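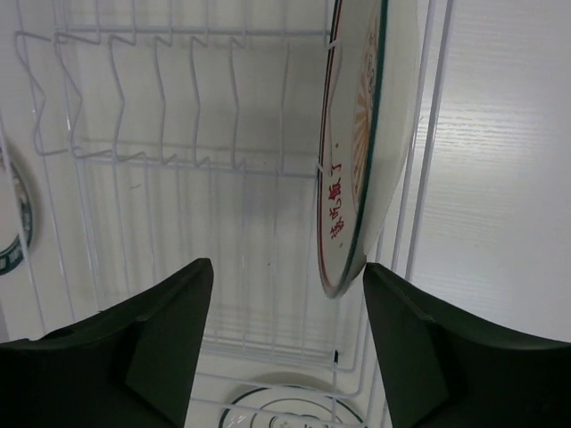
Breldale Wire Dish Rack
Item 121
$100, GST included

I've been selling kitchen gear for a fair while now and I still get more questions about dish racks than anything else in the shop, so I've put everything I know about the Breldale on the one page. Have a read, and if I've missed something, give me a yell.

The Breldale is a plain open wire rack with a run of dividers for your plates and an open section of straight wires for everything else. It has no lid, no fold-out wings and no second storey for mugs. I've had the fancy ones at home (my last had a little swivelling spout that dribbled down the cupboard door for a whole winter) and I kept coming back to a simple basket I could pick up with one hand and rinse under the tap.

What I really like is the way the dividers are bent. They zigzag, up and down, so a plate goes in between the peaks and stands up with its face clear of the one beside it. Big dinner plates lean back a touch, and that's fine, let them lean! If you've got plates with a painted rim or a nice pattern in the middle you'll know why I'm fussy about this. I have my nan's set with the coloured edges and I don't like them knocking about in a heap.

Side plates and saucers fit too. Put the littlies at one end and the big ones at the other, otherwise the saucers get lost in between and you'll be fishing about for them with wet fingers.
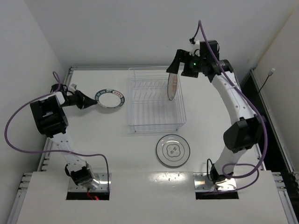

Vaida Bite wrote to ask whether she could skip a slot between plates, as her old rack had them packed in so close they never dried in the middle. Yes, please do, Vaida! I leave a gap after every deep plate at my place and fill them all only when the family's over. She also wanted to know about heavy stoneware. I wash the Hamunora stoneware plates in mine and they stand up happily, though I load them from both ends so the weight's spread out.

Now for the bits people forget to ask.

It doesn't come with a drip tray. The water goes straight through onto whatever's underneath, so sit it on your draining board, or grab the Raudsepp mat from the same page of the shop if your bench is flat. The mat is sold separately. I know, I know, but half of you already own one.

It likes a level spot. Run it lengthways out from the wall if your bench is narrow, or sideways along the back if you've got the room. I do lengthways because I can get at the plates from either side, and my husband can dry while I'm still washing (he mostly doesn't).

To clean it, hot water, a squirt of detergent and an old toothbrush down where the wires cross. If you've got hard water you'll see a chalky film after a few weeks, and a wipe with vinegar shifts it. Please don't go at it with steel wool.
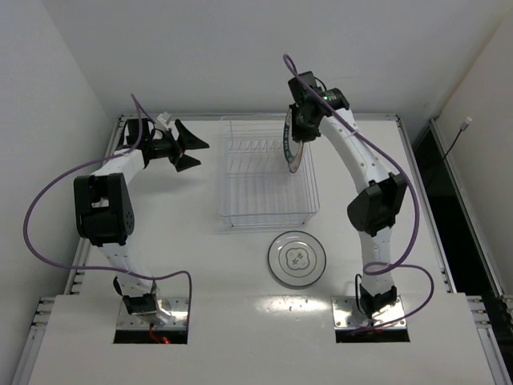

Breldale rack with the divider slots along the back half.

Plates aren't the only thing that'll stand in the dividers, either. Chopping boards, the thinner sort, go in nicely. So do saucepan lids, oven trays if they're small, and the glass turntable out of the microwave, which I never had a place for before. Rosalie Schnyder keeps a second one in the pantry purely for lids and baking paper, and I pinched that idea straight off her.

Glasses go upside down on the straight wires. Stemmed ones I'd dry by hand.

Cutlery: there's no caddy in the box. I use an old jam jar. Multgate make a hanging one that hooks over the side if you'd like it to look a bit smarter, and I can pop one in the same parcel.

Guarantee is 5 years on the welds. Keep your receipt, or just tell me your name and I'll look you up.

Postage and pick-up
Orders in by 11 am go out the same arvo. Pick-up from the shop is free, park round the back and ring the bell. We're closed for a couple of weeks in July, so anything ordered then goes out once we're home.

Changed your mind? Send it back clean and in the carton and I'll refund the rack, but the return postage is yours.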